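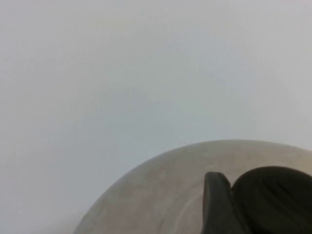 Gavitz wrote in under my December post to ask why a machine that can weld a car door still can't put a lid away. Fair question. A weld line gets the same door in the same place every shift, and a kitchen never repeats itself to that degree.

The lid job is the one I keep coming back to. Take the lid off a pot, stand it in a rack, leave the pot where it was. A person does it while talking on the phone. For an arm it breaks into 4 steps: find the knob, close on it, lift clear of the rim, then turn the lid on edge and lower it between two wires. The first three are in decent shape. The last one is where the trouble sits, since a small error in the grasp angle becomes a large error at the far edge of the lid.

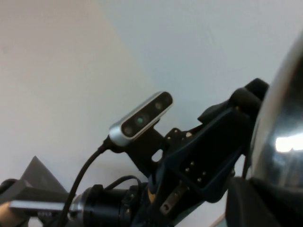
Depth sensing should have fixed this years ago, according to Courtois, and adding cameras is a way of putting off the control problem. I agree with half of it. Depth sensors do badly on polished steel. The metal returns a reflection of whatever is near it, and the point cloud comes back with holes where the lid should be. More views help fill the holes. They don't help once the lid touches the rack and the question turns into one of force.

Wire racks make it worse. The dividers are thin enough to drop out of a depth map entirely,
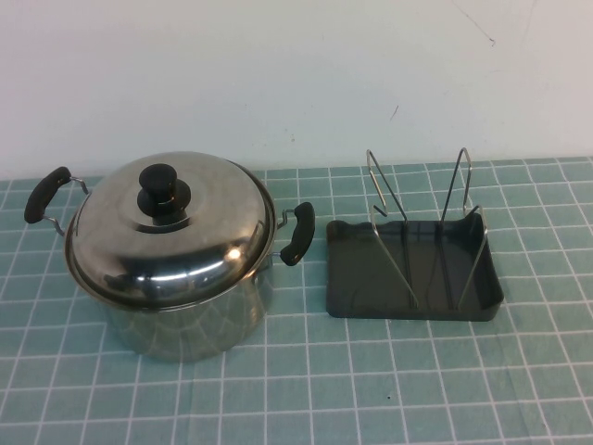
and a planner that doesn't know a wire exists will drive straight through it. The usual workaround is to store a model of the rack and fit it to whatever does show up. That works until somebody buys a different rack.

On the shop floor the numbers are easier to argue about. Corstead quotes 2,000 cycles between service calls for its Betisum cell, which loads flat parts into slotted trays. The log I was shown stopped at 1,828. I'd still call that usable. The trays are bolted down and the parts are all one size. 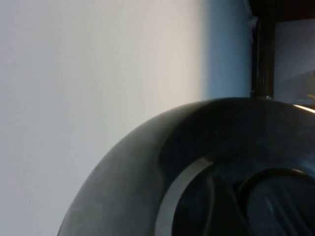
*Wrist view, gripper housing at lower right.*

My estimate for lids at home is unchanged from last time: 3 years for one known pot and one known rack, and no date at all for the cupboard under my sink.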